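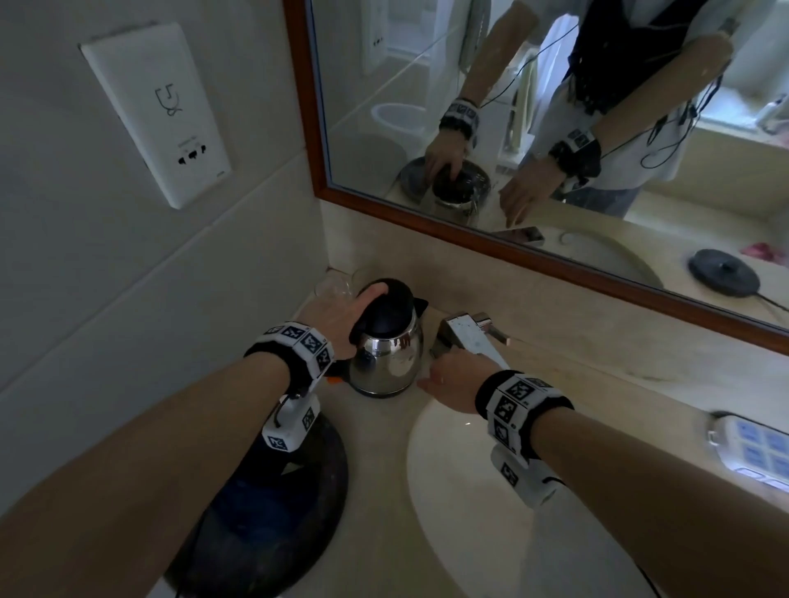

Figure 8. Kettle beside the basin, lid held, other hand going to the faucet.

Section 4. Descaling and routine cleaning

The Kemine kettle needs descaling when a chalky layer forms on the floor of the pot or when it takes noticeably longer to boil. In hard water areas this may be every month. In soft water areas twice a year is usually enough.

CAUTION: Unplug the kettle and let it cool completely before cleaning. Never put the kettle, the base or the cord in water, and do not hold the outside of the kettle under a running faucet.

4.1 Descaling with citric acid

1. Lift the kettle off its power base and move the base well away from the sink.
2. Open the lid and add 1000 ml of cold water.
3. Stir in 18 g of citric acid powder until it dissolves. Do not use more than this.
4. Dry the bottom of the kettle with a towel and set it back on the base.
5. Close the lid and bring the water to a boil. The kettle shuts off by itself.
6. Unplug it and leave the solution to stand for around 17 minutes.
7. Pour the solution down the drain. Keep your face and hands clear of the steam.
8. Rinse the inside with fresh water, then boil a full kettle of plain water and throw it out.

If scale is left on the floor of the kettle, repeat steps 2 to 8. Do not scrape it with a knife or a wire pad.

NOTE: White vinegar can be used in place of citric acid. Mix equal parts vinegar and water, fill no higher than the halfway line, and do not boil. Leave overnight. The smell may last through two or three rinses.

4.2 Cleaning the spout filter

The Adley filter supplied with this model slides up and out from behind the spout. Soak it in warm water with a little vinegar, brush it with a soft toothbrush and push it back down until it clicks. Replacement filters are sold in packs of two. The older Gamside filter does not fit.

4.3 Outside surfaces

Wipe with a damp cloth and dry at once to avoid water spots. Do not use bleach, oven cleaner or powder cleansers.

CAUTION: If water gets into the power base, do not plug it in. See Section 6, Service.

Section 4 revised November. Text by Leen Tarawneh, checked by Dima Awad.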